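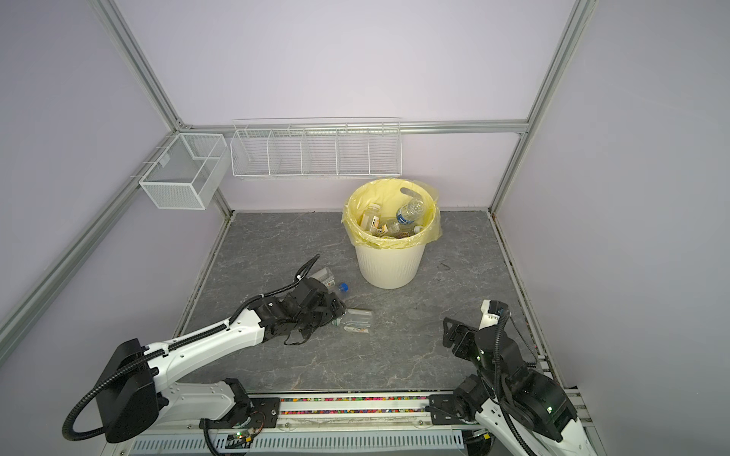 Bottles, Bins and Bags: Frequently Asked Questions
Drarness Shared Workspace, tenant information

General

Who are these answers for?
Anyone who rents a room or a bench at Drarness, and their visitors. The rules are the same on both floors. If you have a kitchen inside your own unit, the section on bags still applies to you, but pickup times may be different. Check your rental agreement.

Who handles trash and recycling in the building?
Rosimeire Tavares runs building services. Osvaldo Portela does the evening round on the second floor and Jagadeesh Thevar does the first. Bags are taken to the outdoor enclosure behind the loading door. The hauler comes on Thursday.

What time is the evening round?
It starts at 6 p.m. Anything not in a bin by then stays where it is until the next working day. Staff don't pick up bottles from desks, benches or floors.

Room bins

What goes in the small cream bins?
Everyday light trash: snack packaging, wrappers, paper towels, and empty drink bottles if there is no bottle bin in your room. Bottles from mixed bins are pulled out at the sorting table downstairs, so nothing is lost by using the one bin you have.

What can't go in them?
No food with liquid in it, no broken glass, no batteries, no aerosol cans, no rags with solvent on them. Batteries go in the gray tub at the front desk. Everything else on that list goes to Rosimeire in person.

Can I get a second bin?
Yes. Ask at the front desk. Rooms with more than four people usually want one for bottles and one for everything else. There is no charge for the second bin. A third one is added to your monthly bill.

Where should the bin stand?
On a flat surface, with clear space in front of it. Against a back wall is fine. Please don't put it in a doorway or under a bench where the person on the round can't see it.

Bags

Which bags fit?
The 32-quart bags in the supply closet. They are thin and light yellow, and they come in rolls of 50. Larger bags will go in, but they bunch up at the bottom and you lose a good part of the bin.

How do I put a new bag in?
Open the bag all the way before you lower it in. Push it down to the base with your hand, then fold the top outward over the rim. The cuff doesn't have to be even. It does need to reach over the rim on every side, or the bag will slide down once there is some weight in it.

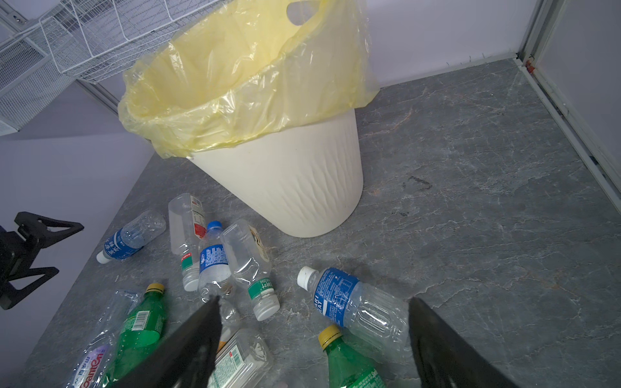

Bag folded over the rim, with empties waiting in front of the bin.

Do I need to tie the bag to the handle?
No. Leave the handle cutout alone. Tied bags have to be cut free, and the bins tip over while that's being done.

The bag has a hole in it. What now?
Put a second bag around it before you lift it out. Wipe the inside of the bin if anything has leaked, and let it dry before relining.

When is a bin full?
When the contents reach the rim. Bottles stacked above the rim fall out on the stairs. If yours fills up before the round, tie off the bag, set it beside the bin and put in a fresh one.

Bottles

Do bottles have to be empty?
Yes. Pour leftover drink into a sink. The sink by the first-floor restroom is the closest one for most rooms. A quick rinse is nice for milk tea, juice and anything else with sugar in it. Water bottles don't need rinsing.

Caps on or off?
On. Loose caps are too small for the sorting table and end up as trash. Screw the cap back on after you empty the bottle.

Should I crush them?
If you want to. Squeeze the air out, then put the cap back on so the bottle stays flat. A bin holds a lot more that way. Please don't stomp on bottles in the upstairs rooms. Sound carries through those floors.

Do I have to peel off the labels?
No. Labels stay on. The same goes for the plastic sleeves that cover most of the bottle, and for the ring left around the neck after opening.

What about green bottles, or ones with a tint?
Green and clear plastic go in the same bag. We used to keep them apart, but the hauler stopped asking for it last December.
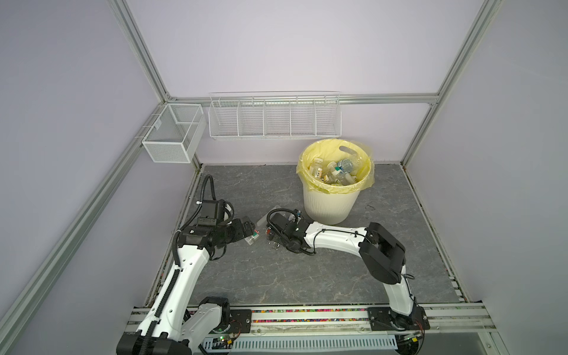
The short answer for any drink bottle is that if it's plastic and it had a screw cap, it goes with the others, whatever the color or size. Small yogurt-drink bottles count too. Cooking oil bottles don't.

What is the easiest way to clear a lot of bottles at once?
After a lunch or a meeting, gather the empties in one place next to the bin and work through them from the nearest one out. Lay them down if they keep falling over. Small bottles drop into the gaps, so put the big ones in first if you have a choice.

They keep rolling out when I drop them in.
Lower them over the middle of the opening and let go close to the pile.
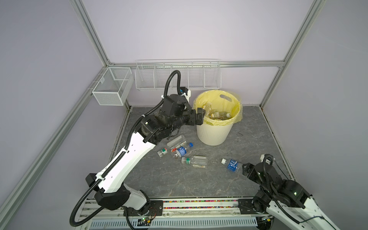
Long bottles will settle better if they go in neck first or lying across the others. If one sticks up above the rim, turn it on its side before adding more.

Is there a deposit, and who keeps it?
Deposit bottles are returned once a month and the money goes to the shared coffee fund. If you'd like to return your own, keep them in your room and take them home. Last month's return paid for 96 cups' worth of coffee filters and two bags of beans.

Shelves, baskets and surfaces

Can I put empties in the wire baskets on the wall?
Please don't. Wall baskets are for supplies and small tools. Bottles left in them drip onto whatever is underneath.

Something leaked on the stone-pattern surface. How do I clean it?
Warm water and a drop of dish soap, then a dry cloth. No bleach and no scouring pads. Dark scuffs that don't wash off can be reported at the front desk. You won't be billed for ordinary wear.

Who do I contact?

Missed pickup: leave a note at the front desk before noon.
Out of bags: ask Osvaldo or Jagadeesh, or take a roll from the supply closet and sign the sheet on the door.
Damaged bin: bring it down, emptied, and trade it for another.
Anything to do with your bill: Tomás Hegarty, office on the first floor, afternoons only.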